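Billora Small Business Accounts
Owner Set-Up Guide

Print this page | E-mail this page

We use cookies to remember your place in this guide. By continuing, you accept our cookie notice.

Section 3. Registering a New Business

Complete this section before sending your first invoice. Have your business license and bank details ready.

1. Select Accounts, then New Business. Enter the trade name exactly as it appears on the license.

2. Choose a business type. Owners working alone should select Sole Owner - this can be changed later.

3. Enter your expected sales for the first month. If the amount is over 1,960 dollars, the system opens the Sales Tax page.

CAUTION: Do not close the window while the Sales Tax page is loading. Entries will be lost.

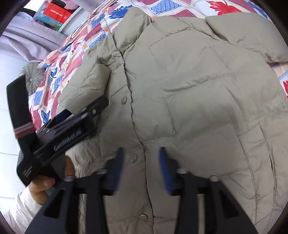
4. Connect a bank account. Billora accepts direct links from Jultex and Dhillon. For all other banks, type the account number by hand and select Verify.

5. Set the payment term. The standard term is 20 days.

NOTE: A change to the payment term applies to new invoices only. Invoices already sent keep their original term.

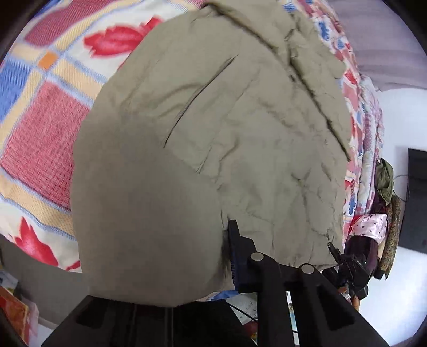

Section text by Min-kyu Chae, Owner Services

6. Add users. The starter plan allows three users, including the owner. Each user must have a separate e-mail address.

7. Select Review, correct any line marked in red, and then select Submit.

Owners moving records from Trirno should complete Section 4 before adding customers.

Contact Owner Services | Copyright Billora | Back to top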